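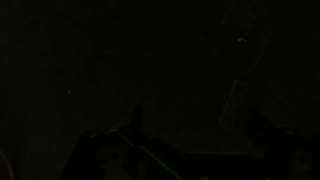

Marites says we should keep the dark ones. Her view is that if the arm is going to run at Padilla after the lights go down, then the set has to have examples from after the lights go down, and throwing them out because a person can't read them is a mistake. Nii wrote back under her message that he would keep them but tag them, so we can train with and without and compare. I went with Nii.

13/03/2026

Long day on the low-light batch. We are at 2124 episodes on the server, counting everything, and the low-light part is still the thinnest. I spent the morning going through wrist views. In the worst of them the gripper is only a shade darker than what's behind it, with one pale rod you can follow. There is something rectangular past it, tilted, very faint. I would not want to label that by hand and I don't think I should guess. I added an "unreadable" tag and left the object field blank.

After lunch I did 46 new demonstrations with the leader arm. My shoulder is sore. I threw out 13 of them, mostly for long pauses at the start where I was still getting my hand set. Gunnlaugur wants the pauses trimmed by script, but the script he has cuts on joint speed and it also cuts the slow part right before a grasp - the part we need most. Told him so. He is going to look at it.

Heather asked again if we can share the set with Zemstead in June. I said yes if the tags are done by then. They aren't close. Somebody also has to write down what each tag means, because I looked at Jarmo's labels from the first batch and he used "dim" for two different things.

Exposure is fixed for all of this batch. Jarmo wants auto, I want fixed so the episodes match each other. We did not settle it. I'll record a short run each way tomorrow with the same start pose and send both to Marites.

Disk on the recording machine is filling up. Need to move the old Nindent runs off before I start again.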